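1/ Right, bank holiday Monday, kettle's on, and I want to talk about learning Italian at 51. Long thread, sorry (not very sorry).

2/ I'm 314 days into it. One lesson most evenings, a podcast on the bus, and a stack of flashcards that now stands at 2,506. I know the word for "hedgehog" (riccio!) but last week I blanked on "spoon".

3/ The apps got me started and then I hit a wall at the past tense. Essere or avere? I'd tap the right answer every time and then say the wrong one out loud to a real human being.

4/ What shifted it was Rebecca Parisi's conversation group, Thursday nights upstairs at Bianchini. Two hours, no English till the coffee comes. I went home after the first one with a headache and a huge grin.

5/ She gets us to bring a picture and talk about it for two minutes without notes. Any picture at all. You quickly find out which words you haven't got, and then you look those up, and those are the ones that stick. 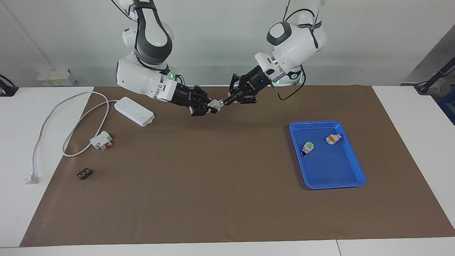 *Two arms, two grippers. Il braccio, le braccia!*

6/ Which brings me to body parts, because Italian plurals are out to get me. Il braccio is masculine, le braccia is feminine. Same with il dito, le dita. An egg does it too: l'uovo, le uova. Why would an egg do that?

7/ Books: I'm on page 298 of a crime novel I bought second-hand and I still couldn't tell you who's dead. I underline one word a page and let the rest wash over me. Much happier since I stopped looking everything up.

8/ Things I've given up on: grammar videos at double speed, labelling the whole kitchen with sticky notes (they fell in the soup), and rolling my Rs in public.

9/ Someone asked about cost. The group is less than I was spending on takeaways, and the library has far more Italian stuff than I expected. Ask at the desk, ours keeps it in the back room.

10/ I'm off to Bologna in October for a week and I've promised myself I'll order everything in Italian, even if they answer in English. Wish me luck, and if you've got a good way of remembering ci and ne, PLEASE reply!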